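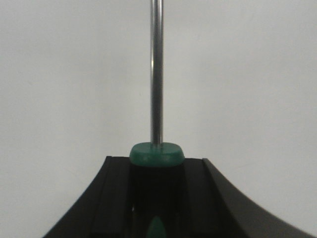 October, late. Kettle on for the third time and I still haven't had tea out of it.

Shaft axis estimate is finally behaving. Wrote it down before I do anything else becuase last time I lost the numbers. Wrist view only, plain wall behind, tool held upright: the line fit locks on first go and stays put. Then I swing the arm round so the bench is behind and it's rubbish again. So the fit is fine and the segmentation isn't. Knew that in my gut a fortnight ago, spent the fortnight on the fit anyway.

What's going wrong, as far as I can tell — the shiny metal. The shaft has a dark stripe and a bright stripe running along it and the edge finder picks one of those as the side of the shaft when the real side washes out against something pale. Gives you a shaft half as thick as it should be and a few pixels over to one side. Doesn't sound like much. Project it out to the tip and you miss the screw head completely.

Green end of the handle is much kinder. Big, soft, one colour near enough, doesn't look like anything else on the bench. Chiamaka Akpan said months ago to start from the colour and work outwards and I said no, because then it only works on green tools. Well. It works on green tools! Have put it in behind a flag. Find the green, take the top of it, only look for the shaft in a narrow strip above. Shaft isn't dead centre on the green bit from this angle, sits slightly right, so don't snap it to the middle. Did that first, felt clever for ten minutes.

Numbers, all with the strip on:
41 grasps replayed from the logs, 34 good axis, rest bad
same 41 with the strip off, 32 good
So two better. Two! For a whole arvo. But the bad ones are a different sort of bad now, they fail loudly (no line found, planner stops) where before they'd hand over a wrong line with a high score and the planner would believe it. I'd take that trade every day.

Also found that the confidence score has been clipped somewhere in Futus since forever. Anything over a threshold comes out as one. Explains why the planner never asked for a second look. Took the clip out, planner now asks for a second look constantly, like a toddler. Need to retune. Not tonight.

Planner stuff. Drillia wants the tool frame as a fixed transform off the gripper, set once at grasp. Which would be lovely if the handle never turned in the fingers. I want to publish it fresh each time we get a decent axis and let Drillia cope. It doesn't cope, it throws out the path and starts over, so you get the arm dithering. Idea: only push an update if the axis moved more than some amount, otherwise keep quiet. Tried it in sim, dithering stopped. Havent tried it on the real arm. Sim has no shiny metal in it so who knows.

Roll about the shaft still not solved. Axis gives you everything but roll. For a cross head it hardly matters, you twist until it drops in. For a flat blade it does. There's a small green mark further down the handle, pointy end up, showing between the rails of the gripper at the bottom of the picture. If that's always visible at a normal grasp it'd do for roll. It won't always be visible. Bottom of the frame already cuts it off as it is. Could tip the camera mount down a bit but then I redo the calibration and I would rather eat the bench.

Replay tool ate all the memory at 4000 images again. It loads the lot before showing you the first one. Been meaning to fix since winter. Put a ticket in, assigned to me, as usual.

Chiamaka rang at half six about the Zotby demo. They want a screw driven start to finish with no hand on the keyboard. I said yes to the approach and the seating, maybe to the driving. She said "maybe" isn't going in the email. Fair enough. Told her to write approach and seating.

Tomorrow
retune second look threshold
real arm with the quiet updates, slow speed, hand on the stop
bench background set, label more of it, ask Nair if theirs can be used
try a matte tape collar on the shaft?? cheating but want to see the number
write the score clip thing up properly so it isn't only in here
milk

Bed. Left the overnight replay going with the strip on, laptop fan sounds like a ute going up a hill.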